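Does the fold-everything-on-the-bed method save any time?

Posted Jul 11, 2023 in Laundry & Linen

I have been reading folding advice since June, and I remain unconvinced by most of it. The Solby people want every T-shirt stood on its end in a drawer. The Geltura blog says you need a flat board the size of a magazine. A Cistent newsletter that I never signed up for told me I could get through a load in 3 minutes, and then spent 2 paragraphs selling me a drawer divider.

My main doubt is about the bed. Everybody says to fold on the bed because it's the biggest flat surface in the house. It's big, sure. Flat is another matter. A mattress gives wherever you sit on it, and the shirt slides toward the dip. And by the time the folded bedding is stacked against the wall under the window, with the pink blanket on top of the cartoon quilt, you've lost a good piece of the space you were promised.

Black clothes are the worst of it. On a pale floral sheet you can at least see the outline, but good luck finding the side seam in the evening. 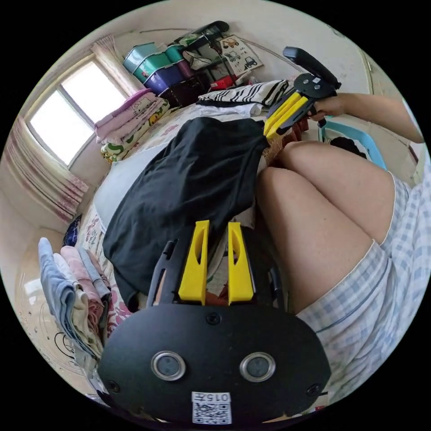

Geagea wrote in to say that the bed is fine and the trouble is sitting on it. Stand up, pull the shirt out by the shoulders, let it drop flat, and only then start folding. Sitting down is what makes a load take all night.

I tried standing. My back lasted through one basket, and the shirts looked the same as before. Maybe I was a little quicker. I wouldn't pay $79 for a board to find out, which is the going price for the fancy one.

What did help was dull stuff. Move the pillow before you start, or half the shirt ends up lying over it and the fold comes out crooked. Take hold of the edge of the cloth and get the wrinkles out first. Do all the dark things together so your eyes get used to them.

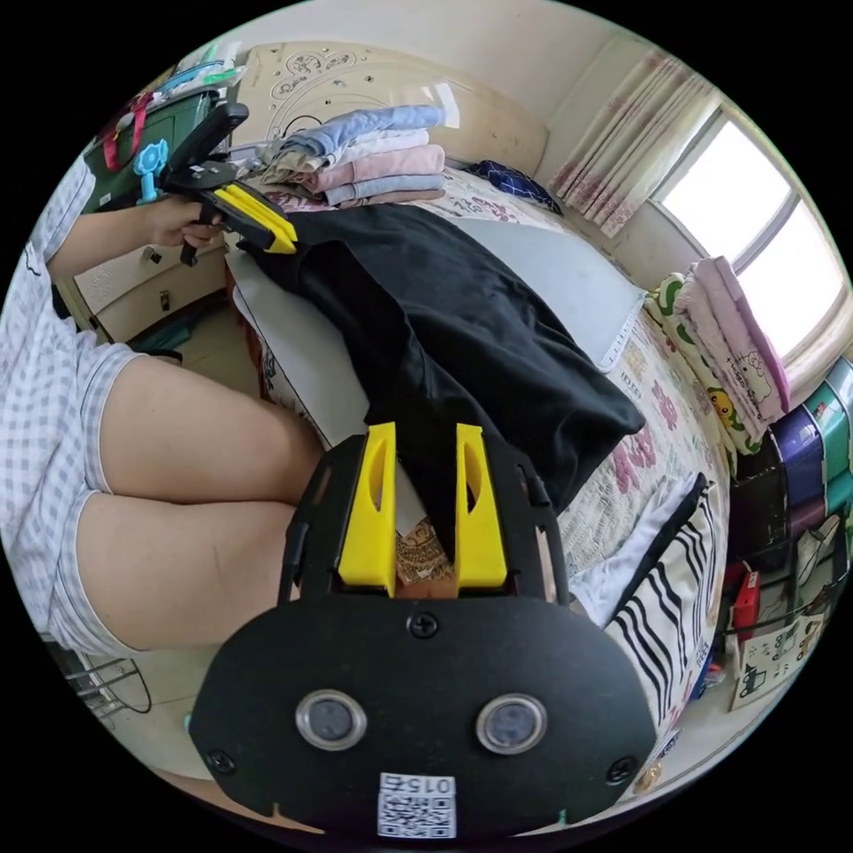

Solby

(No relation to the folding people, and yes, I've had the emails.)

I'll give the upright drawer another two weeks. So far it looks lovely until somebody pulls out a shirt from the middle, and then the whole row leans over. The old way, in a pile, I could find what I wanted if it was near the top. If you have a drawer that has stayed neat through 100 washes, send me a note and tell me what's in it. I suspect it's mostly socks.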